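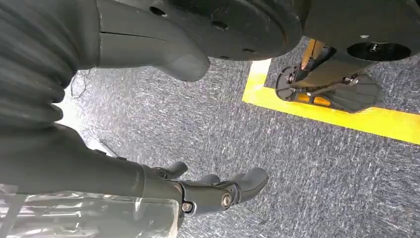

Figure 1. View from the wrist camera with the hand low over the carpet. The yellow floor tape is on the right.

3. Camera position and hand comparison

3.1 Purpose

The second part of the project compared two camera positions on the same arm and hand. Position A is on the wrist, behind the bellows sleeve. Position B is a fixed mast at the side of the test area. The question was which of the two gives the controller a more useful view when the hand works close to the floor, where the earlier Statthorpe trials had lost the most attempts.

The jointed hand was also compared with the older Gudton two-jaw gripper, using the same controller settings as far as the mounting allowed.

3.2 Set-up

The test area was marked out on the laboratory carpet with yellow tape. The tape served as a position reference for the start of each run and as a limit for the arm. Figure 1 was taken from position A. A large part of the picture is occupied by the robot itself: the bellows and a finger at the upper left, and the dark arm segment and hand across the lower half. The open carpet between them is the part the controller can use for finding an object.

Each run began from the same stored pose. The controller was given 700 ms to settle before the first picture was taken. Objects were placed by hand on a printed grid, which was removed before the run started. Lighting was the normal ceiling lighting with the blinds closed.

3.3 Method

A run counted as a success if the object was lifted clear of the carpet and held until the arm returned to the start pose. Runs stopped by the operator were recorded separately and are not in the totals. The full log holds 1,194 pictures from both positions. Of these, 109 were rejected by the Andrade software as unusable, mostly for blur during the approach.

The mask that hides the robot's own parts from the object finder was drawn once for each camera position and left unchanged. This was a mistake for position A. The fingers move within the view, and a fixed mask either hides too much carpet or lets a fingertip through as a false object.

3.4 Observations

Position A gave the better view of the last part of the approach. Contact between fingertip and object could usually be judged from the picture alone. From the mast, the hand covered the object at the same stage and the controller had to rely on the last known position.

Reflections were the main fault with position A. Clear plastic near the arm produces bright patches, and these were sometimes taken for object edges. Dark parts on a dark background were the second fault – the edge of the hand was hard to separate from shadow under the machine housing.

The jointed hand coped better with flat objects than the Gudton gripper, but it was slower to close and needed its joint screws checked at the start of every session. The two-jaw gripper needed no attention in January beyond cleaning the pads.

3.5 Changes made

Anselmo Bezerra rewrote the mask so that it follows the joint angles reported by the hand. The Elmont controller sends these late, so the mask is widened by a fixed margin while the fingers are moving. Results with the new mask are given in section 4. The mast camera was kept for recording only.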